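Bomivano test kitchen -- the small oven page

Gallery 5, put up in a hurry, captions to be tidied when I get a minute. We moved into the Rumora building in May and the kitchen is finally usable. White table, a plug on each side, sink that drains if you ask nicely. Most of what went on in the first weeks was bread. Rolls, buns, toast, more rolls. Jaanus Avotiņš did the baking, I did the eating and the typing.

Click through in any order. Bigger copies on request, ask for number 893 and onward.

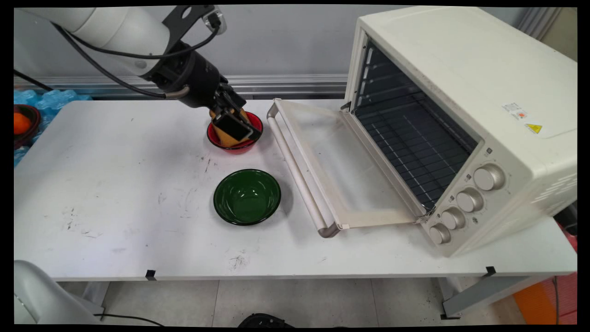 Bread-like bun and bowls, toaster oven side. We tried a lot of countertop ovens before settling and the thing I cared about most was the door. Drop-down, wants clear table in front of it, so plan your bowls before you open up. Cream one with the four knobs down the front, red bowl for the bread, green bowl nearer you and still empty. Wire rack lifts out for washing. Crumbs go everywhere regardless.

Other notes from the same stretch, no pictures yet, will add when I find the card:

Rolls, second batch. Escobar flour, the coarse one. Nine minutes and they were done, tops a bit dark on one side. Turn them halfway. I forgot to turn them.

Toast. 2 slices fit fine, more than that and the edges stay pale. Jaanus says this is my fault for cutting too thick. Probaly.

Bowls. The enamel-look ones are nice for serving but they show every fingerprint. Stack them with a cloth between or they scratch. Red and green get used most becuase they live at the front of the shelf.

Shelf. Terkent brackets, up at last, dead level on the left and nearly on the right. Good enough for bowls. Not putting the mixer on it.

Cleaning day. Rack soaked overnight, glass done with baking soda and a wet sponge -- leave it on longer than you think. Knobs pull off on ours, check before you yank on yours.

Next lot will be soup and the big pot. Mail me if you want the roll recipe, it's short, mostly flour and waiting. Copies of the gallery 4 prints are still in the drawer by the sink, take what you want.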